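2026-06-04
Por Américo Mota

A mesa branca, segunda temporada

Quem anda por aqui há mais tempo lembra-se da mesa. Escrevi sobre ela em agosto, quando a comprei, e prometi que ia ser a mesa mais arrumada do bairro. Durou uma semana e meia, se tanto. Depois vieram as chaves, os talões, o carregador do telemóvel velho, um saco de molas da roupa que ainda hoje não sei a que corda pertence, e a coisa foi crescendo até eu jantar de prato no colo com uma mesa inteira à frente.

Este fim de semana prolongado enchi-me de coragem. Pus um disco, abri a janela e decidi que ia tirar tudo de cima, tudo mesmo, e que só voltava para lá o que tivesse sítio certo. A Geeta Khurana (a minha vizinha de cima, que já comentou neste blog com opiniões muito firmes sobre esfregões) emprestou-me dois alguidares para a triagem. Um para o lixo, outro para o "logo se vê". Adivinhem qual encheu primeiro!

Comecei pelos papéis. Tinha ali uma garantia de uma torradeira Tandoreo que já não tenho, três ementas do mesmo restaurante e uma conta de 1510 escudos, imaginem, de uma papelaria que fechou quando eu ainda andava na escola. Essa guardei. Não me perguntem para quê, mas foi direitinha para dentro de um livro. As ementas foram para a reciclagem, menos uma, que o arroz de lá é bom.

Depois, as bebidas. Tenho este hábito de chegar das compras e pousar as garrafas e as latas onde calha, em vez de as levar logo para a despensa. Havia latas atrás do candeeiro, havia latas dentro do cesto do pão, havia uma lata na casa de banho (essa parte salto). O problema é que a minha despensa é um armário estreito e fundo, daqueles em que o que vai para trás só volta a ver a luz no Natal seguinte. Se empilho as latas, caem. Se as deito, rolam. Já apanhei com uma no pé descalço e ainda me lembro bem do dedo.

A solução foram uns cestos. Andei a namorar umas caixas da Mivel, muito bonitas, com tampa e etiqueta e tudo, mas tampa em minha casa é sentença de morte: o que fica tapado, esqueço. O que eu queria era uma coisa aberta em cima, furada dos lados para se perceber o que lá está, e que se pudesse puxar pela pega como uma gaveta. Acabei por ficar com cestos de plástico branco, dos simples, com furinhos. Nada de especial, mas fazem exatamente o que lhes peço, e lavam-se na banheira com o chuveiro — e isso, para quem já entornou mel numa despensa, vale muito.

O primeiro impulso foi encher o cesto até cima. Não façam isso. Um cesto cheio de latas pesa que se farta, e puxar aquilo da prateleira de cima é pedir uma desgraça. Passei a pôr no máximo 7 em cada um e o resto fica na prateleira de baixo, à espera de vez. As latas vão deitadas lá para dentro, cada uma como cair, porque tentei alinhá-las todas com o logótipo para a frente e ao fim de dez minutos já estava a irritar-me comigo próprio. Há limites.

As garrafas são outra história. Essas quero-as de pé e cá fora, à mão. No verão bebo muita água e, se não tiver uma garrafa à vista, não bebo nada até às cinco da tarde e depois queixo-me da cabeça. O Abelardo Cuervo, com quem divido a horta, diz que bebe 900 mililitros antes do almoço e não falha um dia. Eu cá contento-me em ir despejando a minha. Fica então assim: latas para o cesto, garrafa na mesa, e a mesa sem mais nada em cima. O resto que se aguente nas gavetas.

Tirar tudo foi a parte fácil. Limpar é que custou. Um tampo branco mate é lindo na loja e em casa mostra cada dedada. Passei primeiro um pano húmido com uma gota de detergente da loiça, depois um pano seco, depois fui ver à luz da janela e passei outra vez. Experimentei também um spray Komova que tinha debaixo do lava-loiça e não notei diferença nenhuma, a não ser o cheiro a limão, que ficou até à noite. Sobram umas manchinhas leves e um risquinho escuro quase a meio que não há maneira de sair. Já fiz as pazes com ele. Alguém me sugeriu borracha de apagar, daquelas brancas da escola, e ainda não experimentei. Se alguém aí desse lado já tentou, diga-me nos comentários antes que eu estrague o tampo. 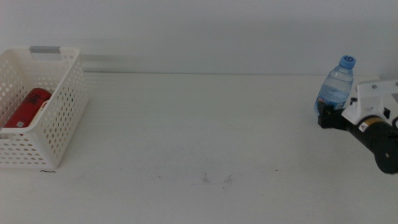
Lata vermelha no cesto, garrafa de tampa azul cá fora. O risquinho também ficou.

Gosto mesmo de ver a mesa assim, com o meio livre. Dá vontade de abrir um jornal em cima, ou de estender massa, ou de não fazer nada e só encostar lá os cotovelos com um café. Ontem jantei à mesa, com guardanapo de pano e tudo, e até me endireitei na cadeira. A Geeta desceu para buscar os alguidares, olhou para a mesa, passou o dedo pelo tampo (passou o dedo!) e disse que estava aceitável. Vindo dela, é quase uma medalha.

Falta tratar do alguidar do "logo se vê", que ela me deixou ficar com ele mais uns dias. Está lá o saco das molas, está um puzzle da Lill que comprei nas férias e nunca abri, estão quatro comandos à distância e só tenho uma televisão. Também lá anda um cadeado com segredo, 3572, que descobri escrito num papelinho colado por baixo, pelo que já não é grande segredo. Vou ver se lhe dou uso na arrecadação, com outro código, claro.

Para a semana quero atacar o armário dos tupperwares. Tenho mais tampas do que caixas e não percebo como, já que as tampas e as caixas vieram juntas. Se tiverem algum sistema que funcione, contem, que eu aceito tudo menos deitar fora a caixa azul grande, que é a da sopa.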